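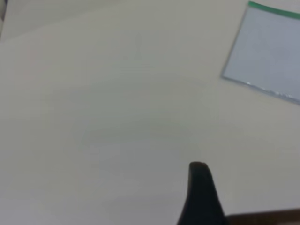 What size sheets fit the Stevis travel watercolour kit? Anything up to A5, with a bit of room left over for the brushes and the folding palette.

# Stevis Travel Watercolour Kit

We've been painting outdoors for years here at Buvside, and this is the kit we kept wishing for. It's small enough to go in a coat pocket (a big coat pocket, admittedly) and it has enough colour in it to get you through a whole afternoon by the river without once missing your studio set. We love it!

The palette holds 12 half pans and folds flat. The lid gives you two mixing areas, one with shallow wells and one left open for big sky washes. The hinge is stiff when new and loosens up nicely after a week or so of use. If you like a lot of room to push colour around, the open side is generous for a palette this size, and the white enamel lets you judge your greys properly.

## The colours

The range leans towards landscape. There's a warm and a cool of each primary, then a yellow ochre, a burnt sienna, a sap green, a neutral tint and two we fought to have included: a soft grey-violet that's gorgeous in cloud shadows, and a dusty eucalyptus green that saves a heap of mixing if you paint gum trees. Every pan lifts out, so when you run through your favourite you can swap in any standard half pan, ours or somebody else's.

Blues are the ones that go first. Buy a spare.

## Brushes

Two travel rounds, a size 4 and a size 8, both synthetic. The handles unscrew and turn around to become the cap, which protects the point beautifully as long as you reshape it before you put it away. The size 8 holds a surprising amount of water and still comes to a point fine enough for fence wires and masts.

## Carrying it all

The kit comes in a canvas roll with a tie. Plenty of people pop loose bits into something with a zip as well, and we do the same with our own gear: pencil stubs, a rag, test strips, the odd postcard. 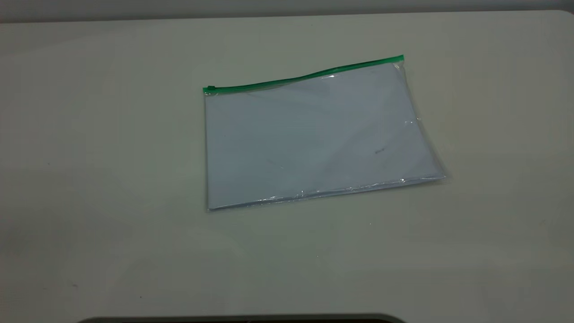
*Clear zip pouch with green zipper.*

For paper, we'd point you to the Hawthorne cold press pad in A5. It has 39 sheets, takes a decent soaking before it buckles, and the glued edge keeps everything in place on a breezy headland. The smoother Flerkstead block is lovely for ink and wash, though paint sits on the surface longer and you'll be waiting for it to dry in winter.

## Looking after your kit

- Leave the palette open until the pans are dry to the touch.
- Rinse brushes in cool water and lay them flat.
- Wipe the mixing wells with a damp cloth. Stubborn staining comes off with a little toothpaste.
- Keep the canvas roll out of the washing machine. Spot clean with mild soap.

## Details

| | |
|---|---|
| Item number | 1574 |
| Colours | 12 half pans |
| Brushes | 2 (sizes 4 and 8) |
| Palette | Folding, white enamel interior |
| Roll | Unbleached canvas, cotton tie |
| Largest paper | A5 |

Spare pans, replacement brushes and the canvas roll are all available separately. The eucalyptus green tends to sell out in November when everyone starts packing for the holidays, so order early if you're down to the corners of yours.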